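Household Economics 2: Clothing and Its Costs
Handout for September 28, 2022
Instructor: Khang Lục

Read this before class. Those of you who read it during class are not as discreet as you think.

1. Price per wear

Divide what you paid by the number of times you wore the thing. A $405 coat worn once to a wedding costs $405 per wear. The same coat worn through several winters starts to look like thrift, which is how people end up buying the second coat.

Price per wear has one serious weakness: you need to know how often you wore something, and people lie about this, mostly to themselves. In the Bondo worksheets from last term, one household claimed 363 wears a year for a single sweater. I have questions about the other two days. 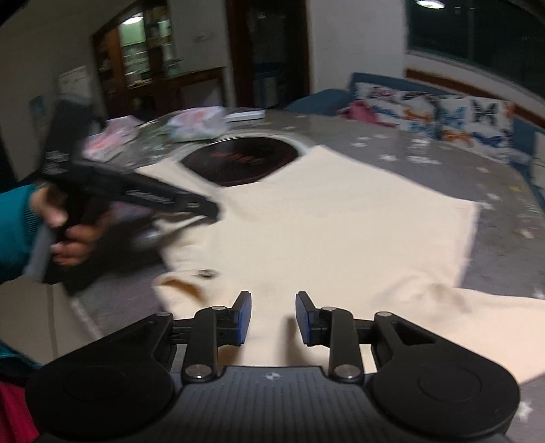
Cream-colored garment spread on a table covering with pale stars.

2. Upkeep

The price tag is only the down payment. Washing, drying, mending, storage and the occasional apology to a dry cleaner all belong in the total. For the Clolden exercise, use the rates on the back of the sheet. Do not use your mother's rates. Her labor was never free, she just didn't send a bill.

Count folding time too. Most students leave it out and then wonder why their laundry takes all evening.

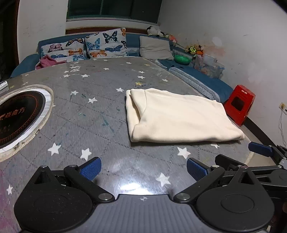
3. Resale and the myth of getting your money back

Kälin's rule, which we'll use in November, says a garment loses half its value when the tag comes off and half again the first time you sit down in it. It is a rule of thumb, and a gloomy one, but it beats the number in your head.

Work through the Tustau case: a wardrobe bought for $830, sold off piece by piece. Be sure to include postage — last year half the class forgot it and reported a profit.

For next time

Pick one thing you own and work out its price per wear with upkeep included. Show your arithmetic. "It was on sale" is not arithmetic.

Bring a pencil. I have stopped lending mine.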